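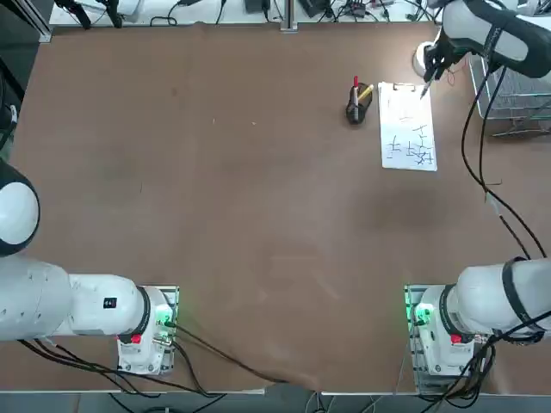 **Why are towns paying to teach adults to write by hand again?**

Demand for the classes has outgrown the places available, and the towns that offer them regard clear handwriting as a practical skill still required in ordinary life.

The Renwood Adult Learning Service opened its first handwriting course with a single evening group. The service now enrolls 405 adults across its branches, and a further group is planned for April. Fees are set at $22 for a full term, with paper supplied.

Eimear Cullinane, head of instruction at Renwood, attributes the growth to people who were never taught a joined hand, or who learned one and let it lapse. Many have spent their working lives at a keyboard. They can sign their names, but a page of writing tires them, and some find that they cannot read it back the next morning.

"We ask every applicant what they want to write," Cullinane said. "The answers are modest. A letter to a grandchild. Recipes. Labels for seed packets. One gentleman wished to fill in the parish register without having it handed back to him."

**The course**

Instruction follows the Kavanagh method, a plain, slightly slanted script with few loops. Students spend the opening sessions on posture and grip before they form a single letter. The forearm rests on the table, the paper is turned to suit the writing hand, and the pen is held lightly. Left-handed students receive a separate sheet, which the service revised last year after several complained that the old one had been drawn by a right-handed instructor.

Lowercase letters are taught in families, beginning with those built on a simple curve. Capitals come late. Speed is not discussed until the final third of the term, when students copy a passage of 400 words over two sittings and compare it with their first attempt.

Progress is uneven. Adults who wrote well as children often improve within weeks. Those who learned to print must change a settled habit, and the letters f and r are a frequent source of discouragement.

**Reading the older hands**

A second course, held at the Stukness branch, concerns reading. It draws on the Zollumow letters, a collection of 3598 items of family and business correspondence deposited with the town archive. Farzana Begum, the archivist responsible for the collection, began the course when visitors researching their families repeatedly asked her to read documents aloud to them.

Her students begin with receipts and orders for goods, where the wording is predictable. Private letters follow. Paper was expensive, and some correspondents filled a page, turned it sideways, and wrote across the first set of lines.

"It is slow work at first," Begum said. "A student may spend an entire evening on one paragraph and go home with two words missing. Then the same word appears in another letter, more clearly written, and the gap is filled."

Transcripts completed in class are checked by archive staff and placed with the originals. Applications for the April group are accepted at either branch, and no writing sample is required.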